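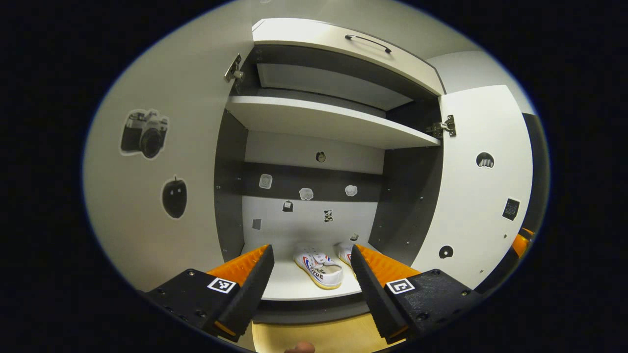 Pinza manual con almohadillas naranjas ante un armario abierto con un par de zapatillas blancas en el compartimento inferior.

Jornada de puertas abiertas de Vatmont

La jornada de puertas abiertas de Vatmont es una demostración pública de manipulación robótica doméstica que organiza el laboratorio del mismo nombre, situado en el polígono de Lullotow. Se celebra una vez al año desde su primera convocatoria, en mayo, y está dedicada a la recogida de demostraciones humanas mediante pinzas de mano y a su empleo en el entrenamiento de políticas de control. La segunda edición tuvo lugar en diciembre de 2025.

Antecedentes

El laboratorio se constituyó como unidad de ensayo de efectores finales. Sus primeros trabajos se limitaban a la paletización de cajas y no estaban abiertos al público. La línea doméstica, denominada Cukel, se inició con tareas de mesa (apilado de vasos, clasificación de cubiertos) y se amplió después a muebles con puertas, cajones y baldas. La convocatoria de mayo mostró únicamente tareas de mesa.

Desarrollo de la visita

El recorrido consta de 16 puestos. Cada grupo admite un máximo de 16 visitantes y recorre la sala en sentido único, con una parada fija en los puestos de calzado, vajilla y ropa plegada. El aforo de la segunda edición se fijó en 288 plazas, repartidas en turnos de mañana y tarde. La inscripción es gratuita y se cierra al completarse el aforo.

En cada puesto un operador ejecuta la tarea con la pinza en la mano y a continuación la cede a los asistentes que lo solicitan. Las demostraciones de los visitantes se guardan en un directorio separado y no se incorporan al conjunto de entrenamiento.

Puesto de calzado

La tarea de calzado se realiza sobre un armario gris y blanco con una balda interior blanca. Encima de la balda, el panel superior abre hacia arriba sobre su borde alto y lleva un tirador metálico curvo de color oscuro; a la derecha se abre una puerta blanca de mayor altura. El compartimento inferior es el que recibe el calzado. En el fondo, en la puerta derecha y en la pared contigua hay pegatinas de distintas formas, entre ellas la de una cámara fotográfica antigua y otra con forma de manzana.

El protocolo distingue dos variantes. En la primera, el par se encuentra en el suelo de la sala y debe depositarse en el compartimento con ambas punteras orientadas en el mismo sentido. En la segunda, el par se encuentra dentro y debe extraerse pieza a pieza. El contacto con la balda se anota como incidencia leve; el contacto con una puerta, como incidencia grave. La demostración se da por nula si el operador toca el calzado con la mano libre.

Instrumental

La pinza empleada dispone de dos mordazas enfrentadas, de cuerpo negro, con almohadillas naranjas estriadas en la cara interior. Cada mordaza lleva un marcador fiducial en blanco y negro. La posición relativa de ambos marcadores permite estimar la apertura en cada fotograma de vídeo. La cámara va montada en la propia herramienta, de modo que la perspectiva registrada se aproxima a la que tendría un efector equivalente instalado en la muñeca de un brazo.

El registro y la segmentación de los episodios se efectúan con Chow, programa de uso interno que sincroniza el vídeo con la trayectoria estimada y descarta los tramos en los que se pierde uno de los marcadores. La versión presentada en la jornada incluía una pantalla de revisión destinada al público, con reproducción a velocidad reducida.

Conjunto de datos

El conjunto Cukel reunía 3,000 demostraciones en la fecha de la segunda edición. Los episodios se clasifican por mueble, objeto y variante de la tarea. Los de calzado se dividen además según el tipo de cierre, dado que los cordones sueltos pueden quedar atrapados entre las almohadillas y alterar la lectura de apertura.

Limitaciones

La documentación entregada a los asistentes señala que los puestos emplean mobiliario fijo e iluminación constante, por lo que las tasas de éxito medidas en la sala no son extrapolables a viviendas. Tampoco se evalúa la apertura de las puertas, que el operador deja abiertas antes de iniciar cada episodio. La fuerza de agarre no se registra.

Véase también

Efector final
Marcador fiducial
Aprendizaje por imitación
Manipulación de objetos articulados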